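Chapter 4
Dry Removal of Loose Waste

Dry removal comes before any damp method. Litter left on a surface when a cloth is applied breaks up and spreads, and paper in particular may leave fibres or dye behind. This chapter covers the hand brush and dustpan on tables and worktops; floors are treated in Chapter 2.

4.1 The dustpan

A dustpan has three working parts – the lip, the scoop and the handle. The lip should lie flat against the surface. On a round table there is no straight edge to work along, so waste is first gathered towards the middle.
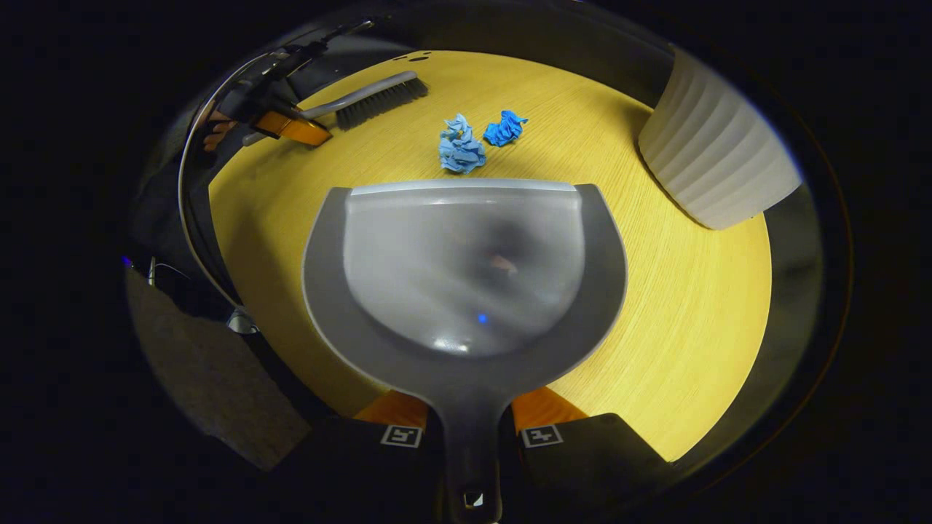
4.2 The hand brush

Bristles are chosen by length and stiffness. Short strokes towards the lip are preferred.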